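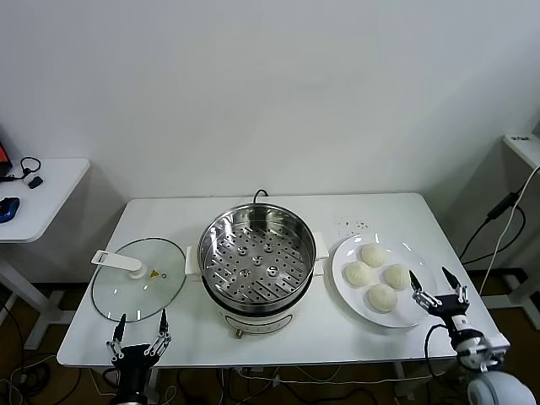
How long should frozen buns be steamed in a small electric steamer?

We settled on 13 minutes from the moment steam comes out of the vent hole, with the pot left closed for another 2 minutes after switching off.

Steaming Buns in a Shared Kitchen: Final Report
Food and Households, Project 2
Submitted March 29, 2020

Background

Our residence at Tirngate has one shared kitchen on each floor and no ovens. Most students cook with a microwave or a small plug-in pot. Frozen buns are cheap and filling, but they come out of the microwave with a hard edge and a wet middle. We wanted a method that a student could follow on a plain table with one power outlet nearby.

The buns we used were the Tsai plain pleated kind, bought frozen by the bag. The recipe card we started from came from the Gusik cooking club and gave a steaming time without saying when to start the clock.

Equipment

An electric steamer pot with side handles, a stainless steel inner pot and a perforated steaming tray that sits in the bottom. The glass lid has a vent hole and a warning label near the middle. We also used a large round plate, a measuring jug, a kitchen timer and paper liners cut to size.

Method

We put 700 mL of cold water in the pot for every batch. The buns went on the tray with a finger's width between them. When we packed them closer they stuck to each other and the skins tore.

In the first trials we started timing when the pot was switched on. The results were uneven, as the tap water was much colder on some mornings. After that we started timing at the first steady steam.

The lid was lifted away from the face and laid flat on the table – not stood against the wall, where it slid. Finished buns were moved to the plate and set apart from each other so the sides could dry a little.

Results

Ten minutes left the centre doughy. Thirteen gave a soft bun that was cooked through. At 18 minutes the pleats had started to flatten and the base was gummy.

Opening the lid straight away made the tops wrinkle. The short rest fixed this in all but one batch, and we think the power was turned back on by mistake in that one.

Paper liners helped with sticking, but they covered some of the holes in the tray. Liners with a few holes punched in them worked better. Lightly oiling the tray also worked and made less garbage, although it was harder to wash up.

Problems

Water dripping from the lid left damp spots on some buns. Wrapping the lid in a cloth is a common fix, but we did not try it because the cloth would cover the vent.

Further work

The Tandent building opens its kitchen in August and has larger pots. We would like to repeat the timing there with two layers of buns, and to test a filled bun. The time given in this report should only be used for plain ones.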